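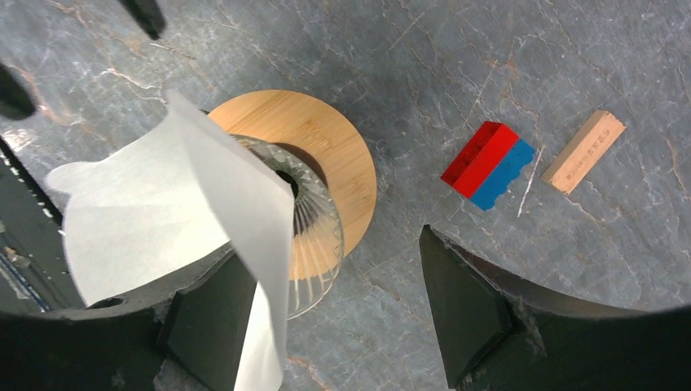

November – by the Briltura Home desk

A glass dripper has few parts, and the joints between them decide how well it pours. The type on our marble table is a clear ribbed cone used with a round bamboo stand. The disc carries the cone, and a server goes underneath to catch the coffee.

The ribs are structural and hydraulic. They hold the paper off the wall, which lets air escape upward while water runs down. A smooth cone seals against wet paper and the flow stalls.

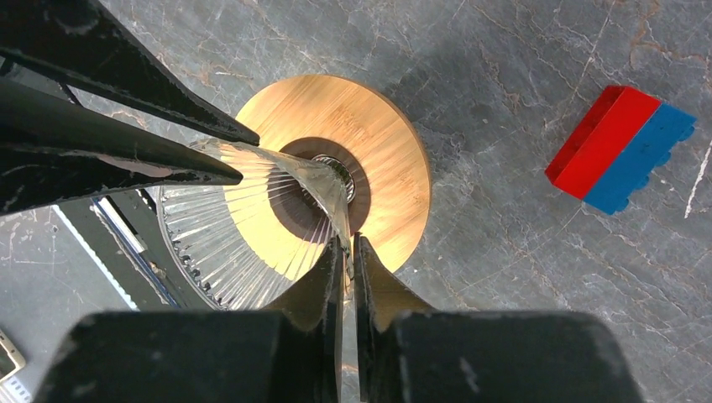

Briltura Home | Kitchen and Table

Seating comes first. The narrow end of the cone goes toward the middle of the disc, where a dark brown ring marks the center. Lower it straight. A tilted cone drains to one side and extracts unevenly – a fault usually blamed on the grinder.

Bamboo moves with humidity. At our test kitchen in Pluvodbridge, a stand kept at 73 percent relative humidity needed 21 days to settle. Wipe it and store it flat.
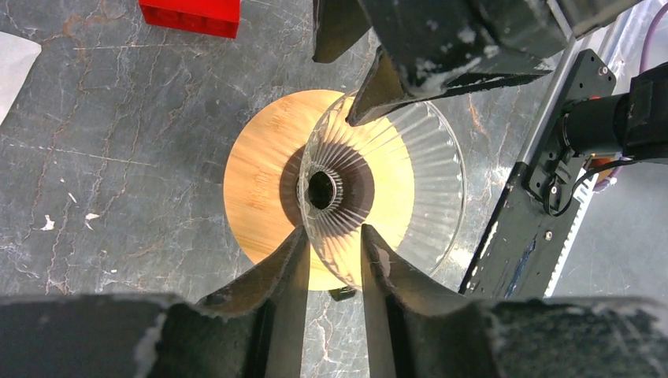

Clear ribbed dripper on a round bamboo board, seen from above.

The paper goes in last. Fold the seam, open the cone with a finger and press it lightly to the ribs. Rinse with hot water, then empty the server before adding coffee.

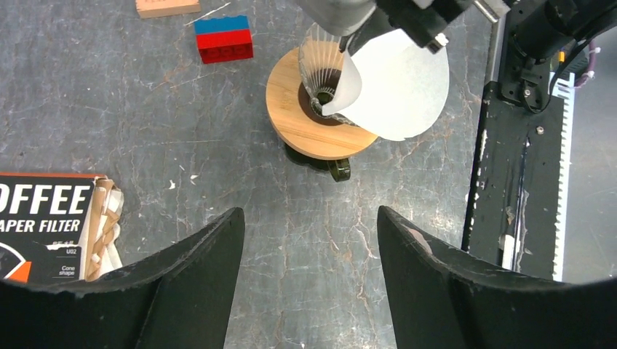

Yalçınkaya disagrees on the rinse, and writes that two rinses are needed with thick white papers, the second one poured slowly around the upper edge.

We tried both methods with the same beans. The second rinse changed the drain time very little.

Filed under: Coffee, Glassware, Small Wood

Recent
Stesudano kettles: spout shapes compared
Caring for marble tabletops
Storing paper filters in a damp kitchen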